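Storage and Small-Parts Classification – Handout 4

4.1 Scope

Covers the arrangement of small stock held in drawers: fixings, seals, sample pieces, labels. Bulk racking is dealt with in Handout 6. Read section 2.3 again before the Friday session.

4.2 Location codes

A location code identifies a place. An item code identifies a thing. The two must be kept apart in the stock list, even where a drawer has held the same item for years. The Gamska store ran a single combined code until it reached 3,063 lines, at which point every move of stock meant a change of item code and the reorder records had to be rebuilt by hand.

The usual form is unit – row – column. Rows are numbered from the top, columns from the left as the user faces the unit. Do not number from the bottom; when a unit is later stacked on another, the order of the whole column is broken.

4.3 Drawer allocation

Allocate by rate of issue first and by family second. In the Ulurik exercise there are 206 item codes, of which 50 account for most issues. These go at a height between waist and shoulder. Heavy items go low whatever their rate of issue. Slow items may share a drawer if they differ plainly in size or shape. Two threads of the same diameter never share. 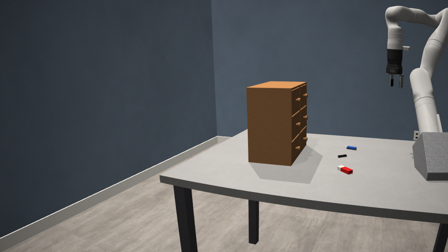
Labels are fixed to the drawer front and repeated inside the drawer. The inner label carries the item code, the outer one the location code only. A drawer put back in the wrong place can then be found by checking one against the other.

4.4 Counting

Count by weight where a drawer holds more than 100 pieces of one item. Weigh the empty drawer and record the figure on its underside. Mixed drawers are counted by hand.

4.5 Exercise

Using the Abubakar stock list, draw up an allocation for one unit. State the rule applied to each drawer. Where two rules conflict, say which was given way to and why. Hand in on one side of A4.

Reading: Grimotico store manual, parts 2 and 3.

Course office: ground floor, open until 4 pm | © Grimotico Training | Back to top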